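Slow Days in Loledum
From the June newsletter of Pollow Walking Trips

Many of our readers write to us after the coast trip and ask where they should go next, when they have one free week and don't want to sit in a bus. My answer this year is Loledum. It is a small river town, two hours by train from the airport, and most visitors pass it without getting off. I stayed there for seven nights in spring and I would gladly have stayed longer.

The train arrives on the east bank. From the station you cross the old iron bridge on foot, and the center begins right after it. There is a taxi stand, but the drivers go home early, so if your train comes after 9 p.m. please ask your guesthouse to send somebody. I slept at the Weerasinghe guesthouse, behind the post office. The rooms are simple and very clean, and the ones on the garden side are quieter. Breakfast is served until 10 and it is a serious breakfast, with eggs, soft cheese, plum jam and bread from the bakery next door.

The walk that everybody recommends is the one to Miltent, the ruined monastery on the hill. There are 122 steps cut into the rock at the end of the path, and they are steep, with a rope on one side only. I went with Béla Jakab, who leads our autumn groups, and he made me start at 7 in the morning. I complained, but he was right. By 11 the sun is on the stairs and there is no shade until you reach the gate. Take more water than you think you need, for the spring at the top is closed for repair. 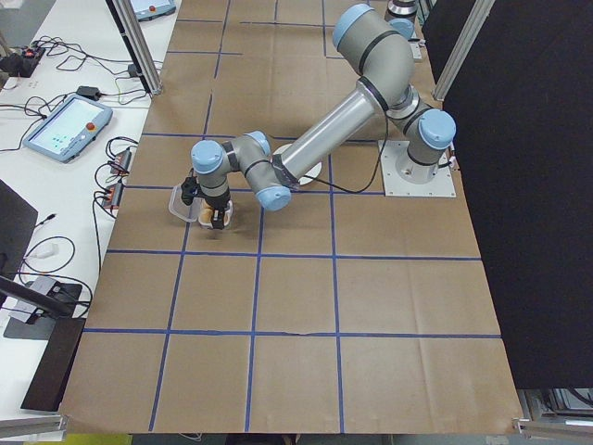
In the afternoon most shops close until 4, and this is a good time for the river. You can rent a rowing boat under the bridge from Osvaldo Magalhães. He speaks five languages, a little of each, and will show you on a paper map where the current becomes strong. The swimming place is on the left side after the second bend. The bottom is stony, so bring shoes that can get wet.

For dinner I had two favorites. The fish restaurant by the mill has the better view, but you must reserve. The other one has no sign — look for the green door opposite the pharmacy — and there you eat what has been cooked that day. I had bean soup with smoked peppers there three times and I still think of it. They don't accept cards.

If it rains, the small museum of river trade is worth one hour. The labels are only in the local language, but you can borrow a folder with English translations at the desk. It was prepared by Nayeli Valdovinos, a teacher in the town, and it is written with much humor, especially the part about the smuggled salt.

The best months are May, June and September. In August the town has its music festival, and then the guesthouses are full and the prices are higher. Our own group goes in September with Béla, and we have 2 places left at the time of writing. The deposit is 100 euros and can be returned until one month before departure. Please write to Brendan Mulligan at the office if you would like to come, and tell him also if you need a single room.

Rhodri Parry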